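From: Adjoa Asamoah
To: jukstead-allotments list
Subject: Re: [jukstead-allotments] Water butts and the standpipe by the lower gate

Kohei Miyazaki wrote:
> The standpipe at the lower gate was dripping again when I left on
> Sunday. I turned it as far as it would go. Does anyone know if the
> washer was changed in January, or was that the top one? Also, are
> we still allowed to run a hose from it, or is it cans only now?
> I have 3 butts to fill and it takes me most of a morning.

Kohei, it was the top one. Blandine changed that washer and left the lower tap alone as the stopcock was stiff. I have a spare washer in my shed and will try it this week if someone can show me where the stopcock key is kept.

On hoses, the rule is the same as last year. You can fill butts from a hose before ten in the morning, but you can't water straight from it. The last meter reading was 1,151 and the one before it was 590. That is a lot for winter, and I think most of it is the drip.

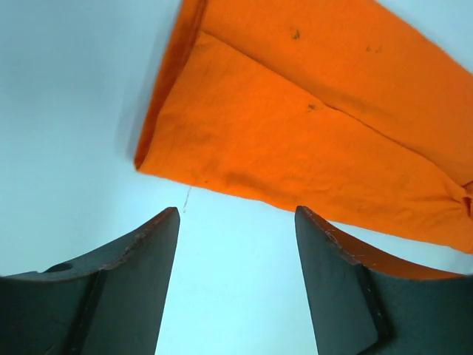 The other thing that would help is marking the pipe. The run from the lower gate to plot 52 is only a spade's depth down and Ohemaa has already hit it once with a fork. I would like to put canes along it with a strip of cloth tied to each. Please make it something bright. An orange like the cloth in the photo would show up well against soil and grass, and green string is no use at all. Old tea towels or shirts are fine if you tear them into strips about as long as your hand. Leave them in the crate by the noticeboard.

Sena asked me separately about linking two butts together. You need a short length of hose and a connector at the same height on each, near the bottom. Stand them both on slabs first and check they are level, or one will overflow before the other is full.

If your butt has no lid, please cover it. Ohemaa found a drowned blackbird in one last summer.

Adjoa
plot 17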